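Switching the kitchen table back to paper

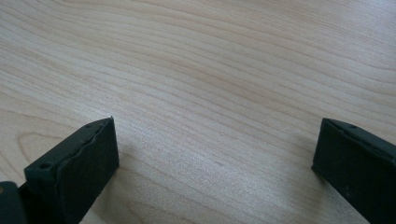 Filed under: Home, Money

I stopped using the budgeting app in August. I had been on it for long enough that I no longer read the alerts, and when the yearly price went up to 60 dollars I let it lapse. Since then I have kept the household accounts in a notebook, at the table, after supper.

The notebook is a Rasero with a gray cover and squared pages. The squares help me keep the columns straight. I rule each page into four columns: date, place, amount, and what it was for. The last one is the one the app never did well. It would file everything from the hardware store under "Home," so a replacement hose and a bag of candy at the register looked like the same kind of spending.

I write things down the same day if I can. Receipts go in a mug by the door and come out around 8 p.m. If a receipt is missing I look it up on the bank site and put a small dot next to it. Last month had a lot of dots.

Bills get their own page at the back. Water and trash come from Costville on one bill every two months, and I always forget which months, so I wrote them all out ahead of time. Electric is monthly. The phone bill is the same every time and I only check it off. Car insurance comes twice a year and used to surprise me both times. Now I put 50 dollars a month toward it and write the running total in pencil.

Groceries are the number that moved. I had been telling myself we spent 200 dollars every two weeks, and that was close for the big trips. It left out the short trips to Vaher on the way home, for milk or bread, where I would also pick up a rotisserie chicken and some of those seeded crackers. Twenty dollars here and there. The app had all of it, but in a pie chart, and I never did anything about the pie chart. Writing "Vaher" four times in one week was different. I go there less now and keep a spare loaf in the freezer.

There are things I miss. The app did the adding. I use a calculator and I still get a different total the second time more often than I'd like. I also can't check the notebook from the store, so I take a slip of paper with the week's balance on it and sometimes leave it in my other coat.

I canceled the Prelterent storage plan too, after seeing it on the page three months running. I had to call to do it. They offered me a lower rate and I said no. Most of what I had saved there was copies of photos that are already on the old laptop, and I moved the rest over in one evening.

The notebook should last until spring at the rate I'm filling it. I'll probably get the same kind again, though I would like one that lies flat. Next thing to figure out is the property tax, and whether it goes on the bills page or gets a page to itself.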